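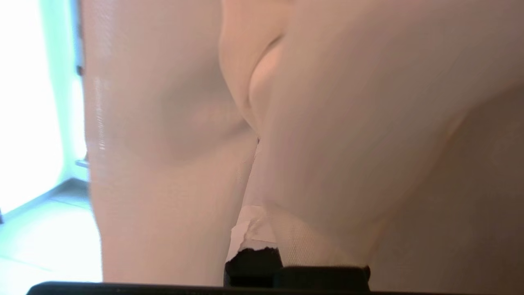 The planner gave its answer at 331 milliseconds, and the answer was no path. I raised the limit to 800 and ran it again. No path.

Kettani had shipped the flat with Tenora preinstalled, version 4, and a page of release notes. Perception was sound. The log listed a chair, a railing, a washing machine and a sliding door, each with a confidence value I could not argue with. The door was the difficulty. Tenora held it as two objects, a frame and a surface, and the surface changed class between cycles: free space, obstacle, free space.
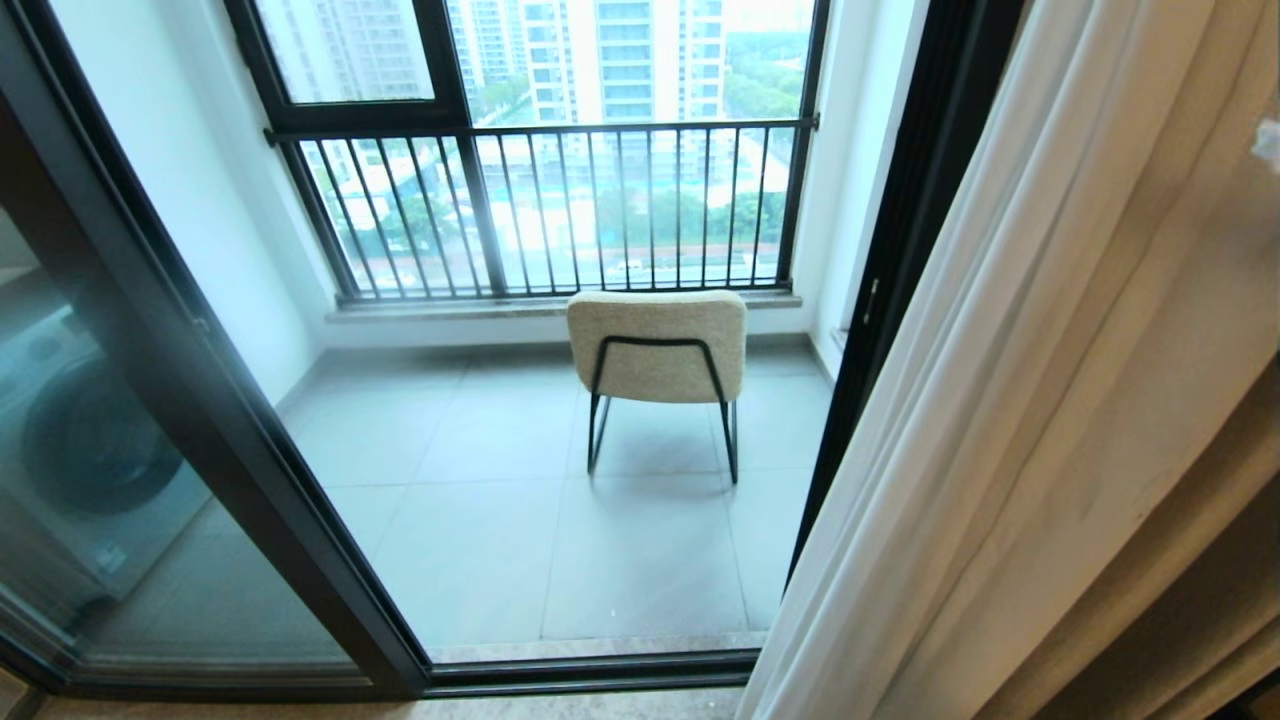
I wrote a filter. It kept the last 2 classifications of any flat surface and refused to change its mind until both agreed. The oscillation stopped. The planner now believed in the glass all the time, including when the door was open, and it routed every approach to the chair through the bedroom wall.

By four in the afternoon I had moved the filter behind the depth check and written a long comment explaining why. The arm waited in its home pose with the motors holding. I sent the build to the Delten office and asked whether they had met the fault before.

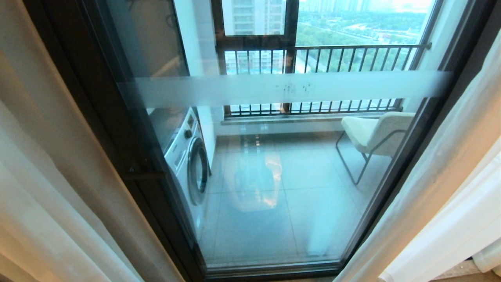 Sivesar replied that the fault was known, that it was on their list as expected behaviour, and that I should look at the map's timestamp before touching anything else. I looked. The map was dated November, a month before the flat had been fitted with a door.

I deleted the comment first, then the filter – and left the limit at 800.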